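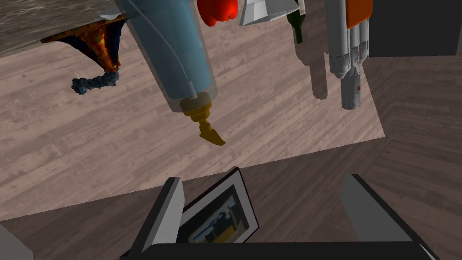

Wrist view from the simulated cell: gripper open at the bottom, picture frame between the fingers, blue bottle and rocket model further up.

Progress report, Skuvberg simulation cell
Prepared by Zinash Seyoum for the Dratstead fund, December 26, 2025

We've had a really good stretch! When I last wrote, in October, the virtual cell ran but the wrist camera and the gripper didn't agree on where the fingertips were. I re-measured the mount offset on the Camenzind arm model, typed it in again from scratch, and found a sign error in the old file (mine, from the spring). With that fixed, 259 calibration poses went through in one sitting and I could finally stop nudging numbers by hand.

The object set is in as well. It's a wonderfully odd mix, glossy things next to see-through ones, and the shadows now fall on the floor properly, so I can judge height by eye when checking a pose.

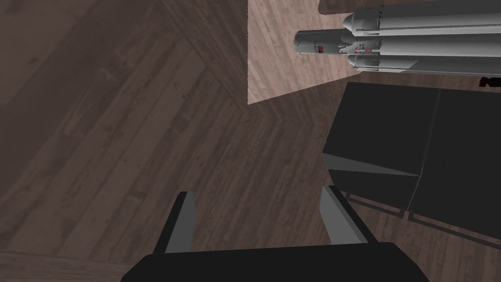 UPKEEP AND NEXT STEPS

Open fingers over bare floor, as above, is the view I use for the finger check. I compare the two inner faces, then reload the scene and look again. It takes a few minutes and I do it before every long batch. The longest batch so far was 2000 resets, and 337 of them logged a slow contact solve, nearly all with the same settings file. Drombridge has sent a patch for that and I'm keen to try it.

Still to do: rerun the slow cases, write up the mount procedure, and renew the license for the second workstation.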